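Emergency contraception

Emergency contraception is birth control used after sex to lower the chance of pregnancy. It is meant for cases in which no contraception was used, a condom broke or slipped, pills were missed, or a person was sexually assaulted. Two main kinds are in use: pills taken by mouth and the copper intrauterine device (IUD). Neither ends a pregnancy that has already begun.
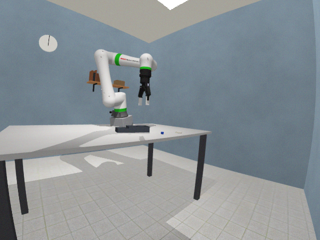
Article by Birdie Halvorsen
Contributing editor, reproductive health

Types

The most widely sold pill contains levonorgestrel, a synthetic hormone also found in many daily birth control pills. It is usually taken as a single dose and works best within three days of sex. In the United States it is sold without a prescription and with no age limit.

A second pill contains ulipristal acetate. It can be taken up to five days after sex and holds its effect better than levonorgestrel toward the end of that period. In the United States it requires a prescription.

The copper IUD is a small device placed in the uterus by a trained clinician. It is the most effective form of emergency contraception and can stay in place for years as regular birth control. The need for an appointment limits its use - many clinics cannot offer a same-day placement.

An older approach, sometimes called the Yuzpe method, used larger doses of ordinary combined pills. It caused more nausea and was less effective, and it has mostly been replaced where other products can be bought.

How it works

Both pills act mainly by delaying ovulation. Sperm can survive in the body for up to five days, so holding back the release of an egg may prevent fertilization. If ovulation has already taken place, the pills are unlikely to help. Copper is toxic to sperm, and the IUD mainly prevents fertilization.

Effectiveness

Effectiveness depends on timing, on the point in the menstrual cycle, and on the method chosen. Some studies have found that levonorgestrel is less reliable in people with a body mass index of 30 or higher, and ulipristal may be a better choice for them. The copper IUD is not affected by body weight.

Some medicines, including certain drugs for epilepsy and tuberculosis, and the herbal product St. John's wort, can make the pills less effective. A pharmacist can check for these.

Side effects

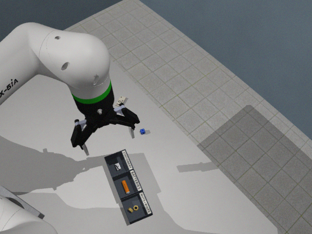 Nausea, headache, tiredness, and breast tenderness are the effects most often reported with the pills, and they usually pass within a few days. Anyone who vomits soon after a dose should ask a pharmacist or doctor whether to repeat it. The next period may come early or late. A pregnancy test is advised if it is more than a week overdue. IUD placement can cause cramping, and bleeding may be heavier in the first months.

The pills do not protect against pregnancy from later sex in the same cycle. Regular contraception can be started right after levonorgestrel, but hormonal methods are generally delayed five days after ulipristal.

Access

Availability varies a good deal between towns. A survey in Willport, led by the pharmacist Sunita Ridgeway, received replies from 402 residents. Of these, 79 said they had at some time looked for emergency contraception in a local store and left without it. The reasons given most often were cost, locked display cases, and short opening hours. Ridgeway's report recommended that stores post the price at the shelf and keep at least 2 boxes in stock at all times.

See also

Combined oral contraceptive pill
Intrauterine device
Ovulation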